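Artificial stems: stock record gallery
Vallance Floral Props, Rastirthorpe
Compiled by Märta Lindqvist

These notes cover the stems kept for window and table displays. Stock is sorted by colour first and stem type second. Each type has a shelf card giving the length, the weekly hire rate and the method of cleaning. Lengths are taken from the base of the stem to the highest point of the flower, with side branches left as they fall.

Red rose, single head. Shelf card 203. Length 600 mm.

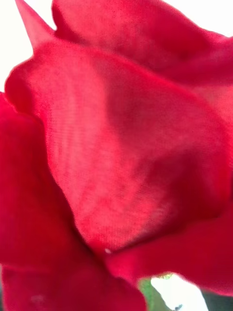
Reds are stored away from the window, heads up, with no more than 30 to a tub. Dust with a dry, soft brush, working from the centre outwards. Do not steam. A head that has been pressed in transit should be left standing overnight before any petal is reshaped by hand. Stems with frayed petal edges go into the seconds tub and are hired at half rate.

Blue spray, branching. Shelf card 466. Check the joint above the base before issue and again on return. Branches are spread by hand, lowest pair first, and closed in the reverse order for packing.

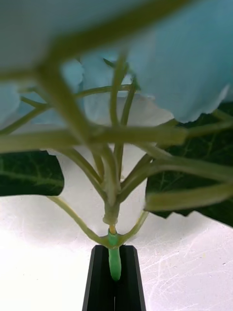 Card 466: green base, joint and paler upper stalk, with light blue petals above.

Sprays are packed flat in long cartons, heads at alternate ends, with tissue between layers. Returns are accepted until noon on Saturday. Cards for the white and yellow stems will be added in February.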